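Keeping the grippers in step

The technician who looks after the hand-held grippers at Prallden works from a short list, and most of it is cleaning. She has had the same pair in her care since July.

"People expect me to talk about software," she says. "Mostly I wipe pads and check screws."

The blue finger pads come first. Dust and fluff get into the surface and the grip changes, so she cleans them before every session with a damp cloth. A pad that has started to lift at one corner is replaced the same day. She changes both pads on a jaw set together – a new pad facing a worn one pulls small things to one side.

Next she opens and closes each jaw 20 times and feels for play at the silver pivots. "If one is stiff, you hear it before you feel it."

Her test pile is always small and mixed, with cloth, card and metal on the same table.

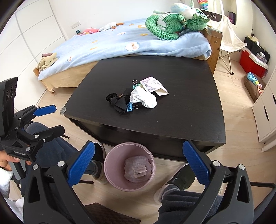
What goes wrong

Binder clips are the hardest on the pads, she says, as the wire handles dig in. Black fabric is a different problem. "On a dark table the lens has very little to work with, so I check the glass twice."

The lenses are cleaned with a dry cloth only. A new user at the Zudumia site once used a spray and the housing had to come apart, a job that took 7 hours.

She keeps a paper log for each gripper. The left one has been through more pads, and she has not yet found out why. A new set of linkage screws is on order from Juhász, and she plans to fit them to that one first.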